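Session 5 – hand-held gripper, pads and linkage
Shared workshop build, handout for the Halmont evening group. Notes by Marta Stasiv.

Bring your own gripper if it is assembled. If not, work in a pair.

## Pads

The linkage on each side runs on brass-colored bushings. Press them in square, with a vise, before you fit the pads. A bushing that goes in crooked makes the finger twist as it closes, and no amount of pad material will fix that.

Pads wear on the inner face first. Check for:

- loose bits along the lower edge
- fuzz or tearing near the tip
- one pad worn more than the other

Trim loose bits with a sharp knife. Replace pads in pairs – a new one against an old one pulls the part sideways.

## Upright rod exercise

Parts: round white base, wooden rod, white spoked top. Nelu Mihăilă drew the top with eight arms, and the file is in the Wirnutow folder. Grip the rod low, near the base. Keep the second gripper open and to the side until you need it. 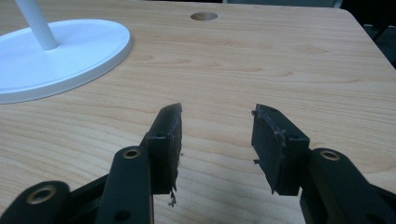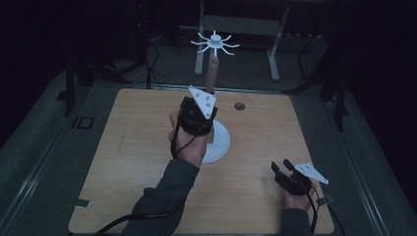 *First picture: open fingers and pads over the tabletop. Second picture: left gripper on the rod, right gripper open.*

Do the exercise 3 times with the left hand, then swap. Write down where the rod slips, if it slips. Squeeze only as hard as you have to.

## Cables

Leave slack at the wrist. Route the cable down along the inside of the hand and away from the linkage, then work the fingers through full travel before you start. If the cable goes tight at any point, redo it.

## For next time

1. Measure the gap between your pads, fully open, in 2 places: tip and root.
2. Print one spare finger. Allow around 3 hours on the Faka printer.
3. Read the Chornovol notes on four-bar linkages, first part only.

Spare bushings are in the drawer under the drill press – sign for what you take.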